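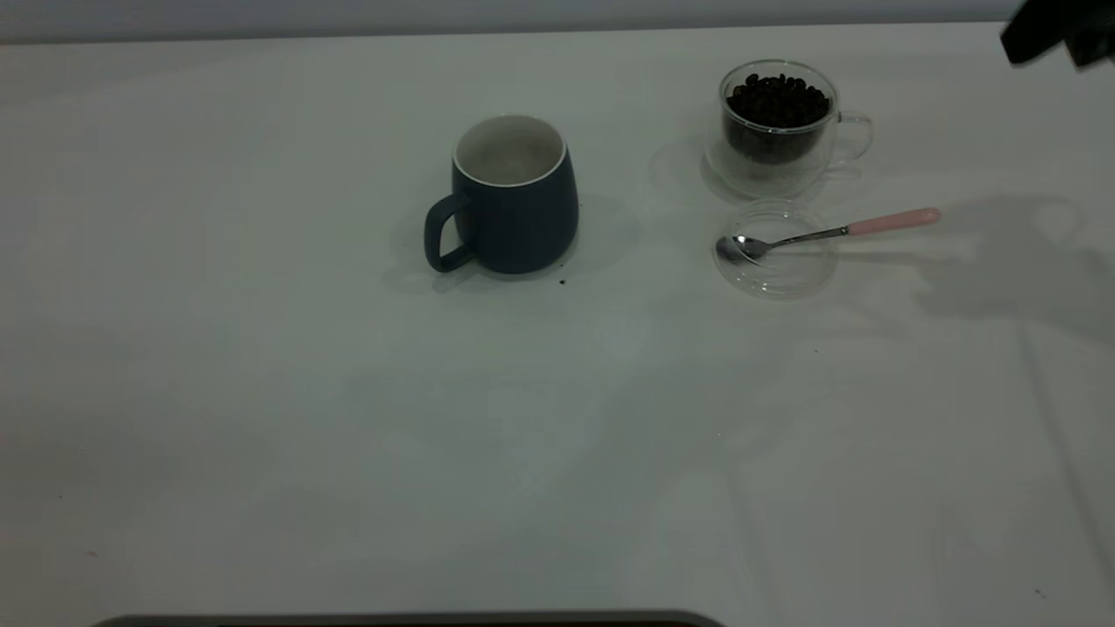 Dionysis Papadakis: We were promised the arm would take the dull part of the job and leave us the good part. Before anyone asks for more money, I'd like to know which part was which.

His comment came in on the draft of this report and it is fair, so it goes first. The report covers the period to the end of October at the Callorell tasting room, where Skedico is trying to get a robot arm to measure coffee beans from a glass cup into a mug with a teaspoon. Stergiou is paying for half of it.

Progress against plan

The plan called for 40 supervised sessions. We ran 34. The missing ones went to recalibration and to a delivery week when the bench was needed for actual customer samples. Skedico's own summary describes the remaining problems as minor. I would not use that word yet. The arm still needs a person to lay the teaspoon out on the glass dish before each run, and the layout is fussy. If the handle sits at a different angle, the staff wait while the operator sorts it out.

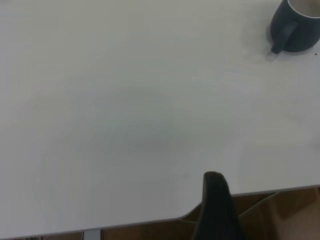 Bench with the gripper at the front edge of the table, mug toward the back.

What has changed for staff

Nine people work the sample bench. None has lost hours, and that condition of the grant has been met. What they do with those hours is another matter. Setting out, resetting and wiping down used to be spread through the day. Now it falls on whoever is standing nearest the arm, mostly the early shift, and it is not in anyone's job description. Crumbs of bean still have to be picked up by hand.

The training offered by Skedico was one afternoon. It covered the stop button and the log sheet. It did not cover what to do when a run is abandoned halfway, so people have made up their own rules, and the logs from the two shifts can't be compared.

The Nosine scheduling software was supposed to show time saved per sample. It shows 37 minutes a day. That figure leaves out setup, and I have asked for it to be taken off the wall display until it includes it.
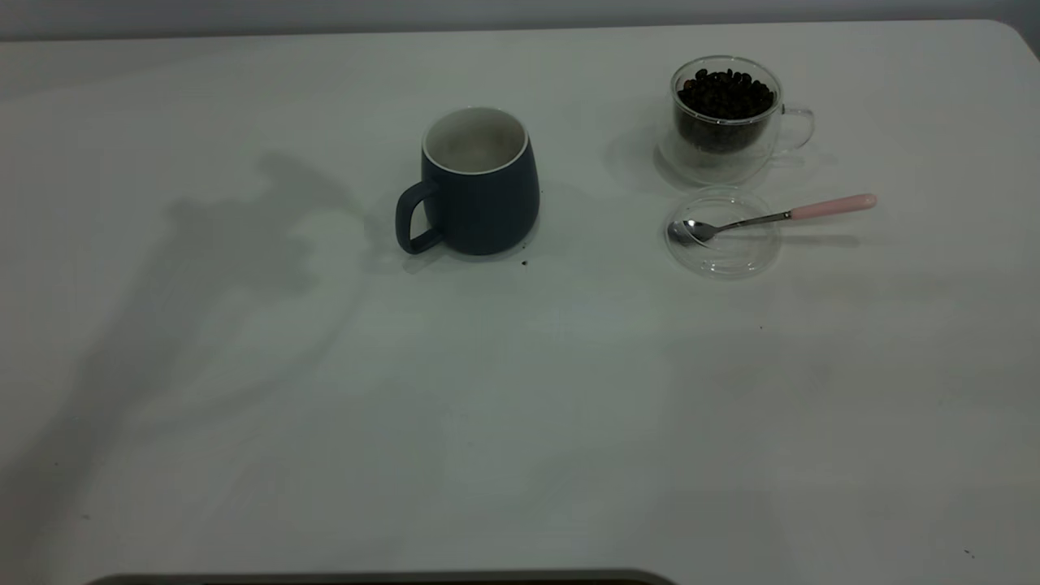
Anahera Ormsby asked at the staff meeting whether anyone had timed a person doing the same job with the same spoon, and said she would gladly be the person. We had not. It should have been done before the first session, and it is now on the list for next period.

Requests

No new equipment. Please release the second payment only for the training and the hand-timed comparison. Setup duties need to be written into the shift sheet, with paid time against them. I can't recommend a second arm on the numbers we have.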